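3.2. Recruitment and follow-up

Adults with chronic heart failure were invited at two outpatient clinics, Trakau and Dokholm, at the end of a routine visit. We were delighted by how many said yes! Each person went home with a cuff, a scale and a paper diary, and was asked to note weight, blood pressure and any swelling of the ankles every morning before breakfast. By the close of the study we had 2,301 complete diary weeks, far more than our earlier work in this group ever gave us, and the handwriting was (mostly) a pleasure to read.

Swelling was graded by the patient on a simple drawing of the lower leg. Clinic nurses graded it again at each visit without seeing the diary. Where the two grades differed, both were kept and entered separately, and this turned out to be one of the richest parts of the data set.

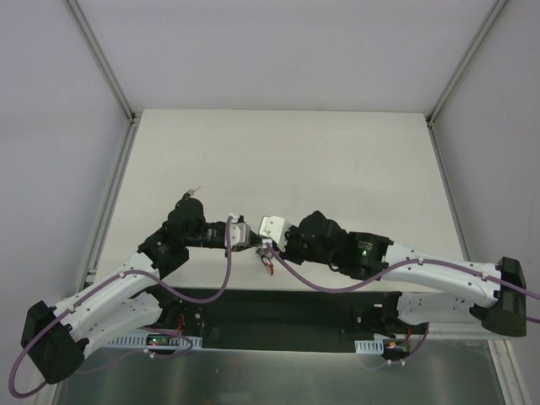 Figure 2. Two robot arms meeting above an almost bare work surface.

3.3. Changes in water pill dose

Dose changes followed the Belhaj schedule, which lets patients take one extra tablet when their weight climbs on two mornings in a row. Most took to it quickly, and several wrote long, lively notes in the margins on salt, soup and holiday meals. We read every one of them. In February the schedule was paused at Dokholm while the pharmacy changed suppliers, and diary weeks from that month are left out of the dose analysis but kept for the weight curves.

Shortness of breath was scored with the Tetard scale, chosen for its plain wording. Patients could fill it in on their own at the kitchen table, and missing answers were rare at both clinics.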